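The Second Single

I was working for Parkitz when the second single came out. Parkitz was a website that ran stories about singers and actors, mostly what they had eaten and who they had eaten it with.
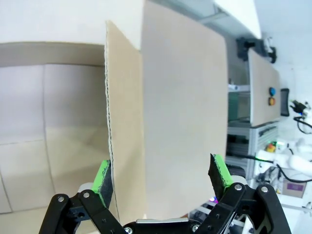 The singer was thirty-four that summer. She had been in a group that did well in two countries, and then the group had stopped and she had gone off on her own. Her first single got to number 11. The second was supposed to do better, and her label, Trandero, had spent money on it. I knew this because the man from Trandero rang our office every morning and told us how much.

My job was to write the short pieces that ran down the side of the page. I did 18 of them a day. The editor gave me the headline and I wrote what went under it. If the headline said she was furious, I wrote that she was furious. I had never met her.

In July the editor sent me to Ellstead. The singer was opening a summer fair there, on the field behind the leisure centre, and was going to sing four songs. We were told she might have fallen out with her manager, and I was to see whether they stood near each other.

I took the train and then a bus. The field was wet at one end. There was a stage on the back of a lorry, a van selling chips, and a tent where you could have your dog looked at by a vet. They were hoping for 700 people. I would say there were fewer than half that when she came on, and a lot of those were in the queue for chips.

She sang well. I was surprised by that, although I had no reason to be. I had written perhaps two hundred pieces about her and listened to one song, once, on the laptop with the sound low. She sang two from the group and then the new single, and before the last one she stopped to ask a boy near the front to get down off the barrier.

The manager stood by the steps with his arms folded. When she finished she came down and he gave her a coat. I wrote that in my notebook. Manager, coat.

Afterwards I went to look for a cup of tea and found a café on the main road called Taşdemir. It had six tables. I ordered tea and a cheese toastie and was writing my piece on my phone when she came in, on her own, with the coat on. She sat at the next table. She asked the woman behind the counter whether there was any soup left, and there was.

I should have said something. I had my pass on a string round my neck and I turned it over so that the name of the site faced my jumper.

"Were you at the fair?" she said. She could probably see the string.

I said I was.

"Could you hear the words, where you were? They told me the speakers on the left weren't working."

I said I had been on the right, and that I had heard all of them.

"Good," she said. "The words in the new one took ages."

Her soup came. She ate it quickly and looked something up on her phone, and at one point laughed at it. The manager knocked on the window and held up his car keys. She held up one finger and went on eating. Then she paid, said goodbye to the woman and to me, and left. It was raining again by then and they ran to the car.

The editor rang while I was on the bus.

"Did they stand together?" he said.

"He gave her a coat."

"Gave it or threw it?"

"Gave it."

"What was her face like?"

I said it was like a person's face when they have been handed a coat. He told me to have the piece done before I got in.

I wrote it on the train. I put that she had sung for half an hour in the rain and that people had liked it. I put in the boy on the barrier. I left out the café. When the piece went up it had a new headline, which said SOAKED STAR'S FROSTY MOMENT WITH MANAGER, and the boy had gone. My first line was still there, with a word changed.

The single got to number 26 and dropped out the week after. Trandero stopped ringing. I stayed at Parkitz until the winter and then took a job writing letters for a water company, where the headlines are shorter.

I bought the album when it came out. The new one is the fifth song. There is a line in the second verse that I had misheard on the field, even from the right-hand side. I had thought she was singing about a house, and it was a horse.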